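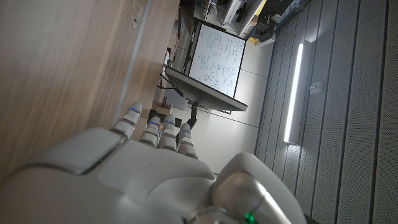 The whiteboard in our Bloxham Street room, thick with blue notes and sketches.

I own more rolled-up maps than I have walls, and I've made my peace with it. There are 14 of them in my apartment in Trarnmont, in closets and behind doors, and one at work. The one at work is a map of the world, and it has been waiting to be hung since September. I'm told this is my fault. It probably is!

When our office moved into the Bloxham Street building, the rest of the team had sensible wishes. Better chairs, a fridge that closed. I wanted a big paper map, the kind I grew up with in the back of every classroom, where you could lose a whole spelling lesson wandering up a river in Siberia. I found one at Hukum, the paper and frame shop down by the old bus station (go on a rainy afternoon, they'll let you dig for hours), and carried it 20 blocks under my arm like a very long loaf of bread.

Then I did what everyone does with a new map. I unrolled it and put a coffee mug on each corner, and we all stood there and pointed at places. One of my coworkers found the island where her grandmother was born. Another got into a long argument about whether he had been to Luxembourg or only through it. We lost most of a morning that way, and then the mugs were needed for coffee and the whole thing snapped shut.

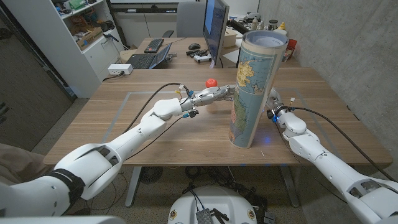 The trouble with hanging a paper map is that you have to really commit. Tape yellows and takes the corners off. Pins are fine until you want to move it, and then you've got a map with holes in the Arctic. Framing is the grown-up answer, and the woman at the counter at Hukum quoted me a price for glass that made me put my hand flat on the counter for a second. There's also the wooden rail method, two strips at the top and two at the bottom, and that's the one I keep coming back to. Trunar makes a set in oak that clamps on with magnets. I have had it in my online shopping cart for so long that the store now sends me emails in a worried tone.

And where would it go? We have one stretch of plain white wall I like, but it's next to the whiteboard, and the whiteboard has a way of spreading. People run out of room and start eyeing whatever is nearby. I don't want to come in one morning and find an arrow going through Portugal.

I love that whiteboard, for the record. I couldn't tell you what half of it means. Somebody draws a little box, somebody else draws a line out of the box, and weeks later we're all still carefully wiping around it in case it matters. It's the closest thing the office has to a diary.
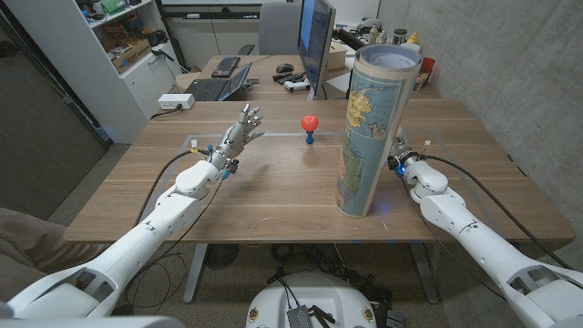 Storing a map is its own small art, and I've gotten pretty good at it. Keep it out of the sun. Don't use a rubber band, which bites into the paper and then melts there over a hot summer – a strip of tissue tied loosely will do the job. Ours mostly just stands on its end on the table, leaning a hair, open at the top so you look down into a white curl of paper. It's rolled with the printing on the outside, so you still get a decent piece of the world while it waits, the pale blue oceans and the land in yellow and tan and green and pink. I like that rolling it this way also helps when you finally do hang it. The edges want to curl back toward the wall, and they lie down much more politely than the ones that were rolled face in.

You do want to flatten it first, though. Lay it out on a clean table under a sheet of plain paper, put books on top (atlases, if you have a sense of occasion), and leave it for 2 days. If it still fights you, give it more time. I've tried the warm iron trick at home and I can't recommend it, unless you'd like Brazil to be shiny.

What I didn't expect was how much I'd enjoy having it around unhung. A map on a wall goes quiet after a month or so, the way a clock does. One that's sitting on the table gets picked up and turned. You see a different slice depending on how it was set down last, and I'll catch myself reading the names on whatever coast is facing me when I should be answering mail.
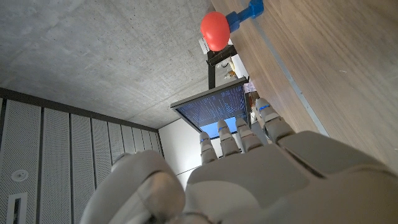
Desk colors: a red ball on a blue holder, and a screen full of tiny text.

I did finally measure the wall last week. The rails would fit with 5 inches to spare on each side, if I'm allowed to scoot the whiteboard over, and I've started bringing in pastries to soften people up. The Trunar set is still in the cart. I'm wavering between the oak and the black.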